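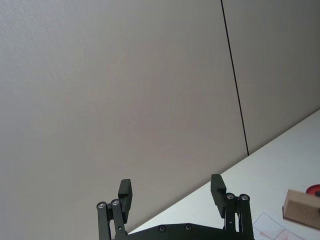 Oksana Hordiienko

The old outdoor pool in Getham will open again in June, and if you grew up within a bike ride of it you probably don't need me to tell you what good news that is. The town confirmed this week that the new liner is in, the changing rooms have hot showers at last, and the ticket window will be back on the Purnwood side of the building, where it stood when the place first opened in 1968.

It has been a long wait. The pool closed after two summers of leaks that kept getting worse, with the water level dropping overnight and the filling hose running most of the morning, and for a while there was serious talk of covering the whole thing over and putting in a parking lot. That idea got a chilly welcome at the public meeting at the school, where the line for the microphone went out the door and down the hall, and where more than one speaker brought along a swimming badge to hold up. In the end the council voted to repair it, with part of the money coming from the county and the rest from the town's own parks budget.

Regulars will notice a few changes. The deep end is a little less deep than it used to be, and the high board is gone for good (I know, I was sorry too), though the low one has been kept and has a new non-slip surface. The shallow end now has a gentle ramp with a handrail, so people who have trouble with ladders can walk or wheel right in. The grass bank is still there, and so are the big maples at the top of it, which means the same scramble for a shady spot on a hot afternoon.

The snack stand will be run by the bakery on Mill Street, and the menu is being kept simple: sandwiches, lemonade, ice cream, and the cinnamon twists that sell out by noon at the shop. Grown-ups will be pleased to hear there will also be proper coffee.

Lap swimming starts at 6:30 in the morning, with open swim from 11 until 7 in the evening. The pool can take 96 swimmers at a time, so on the hottest days there may be a short wait at the gate. Season passes are on sale now at the town hall front desk and at the Purnwood library, and families who still have an unused pass from the last season before the closing can bring it in and trade it for a new one at no charge.

Swimming lessons for children and adults begin in the second week after opening. Sign-up sheets are at the library, next to the returns cart, and the early evening class for grown-up beginners is already nearly full.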